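Kevo went blind at shift change, and I was thrilled! Three months at Parkberg and finally a real fault. The wrist camera gave me grey, grey and more grey, with a faint pink patch left of centre. 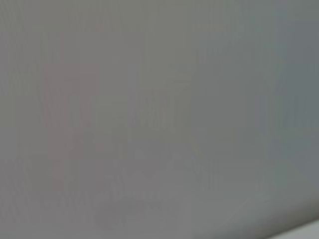 Hashini said to hit the stop before I fell in love with it, because an arm that can't see still has a rated load of 50 kilos.

I hit it. Then I pulled the log, all 131 lines – gorgeous stuff – and asked for one more picture.

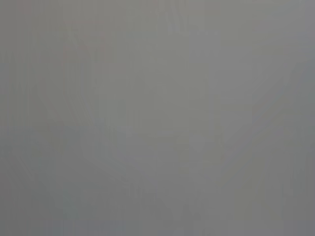 At line 128 the arm had reported a clear view and asked permission to continue. I read it twice, grinning, and went to find the lockout tag.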